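We use cookies to make this site work better. Accept | Manage settings

Ticket 193 - arm keeps freezing during desk tidy
Opened by Daryna Tkachenko, Jun 10, 2021

Hi Henok! Me again - the sorting job stalled after 31 picks, same as before the Cundura update. I restarted it, rezeroed the gripper, swapped the cable, and it still stops halfway to a basket. Small boxes are usually fine, but staplers drive it nuts (and me too!).
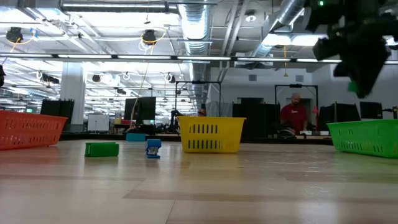

I've dropped the speed to 90 percent and I'm running it again after lunch. Could you look at the log before then? I'd love to let it tidy a real desk someday, but I'm still faster by hand.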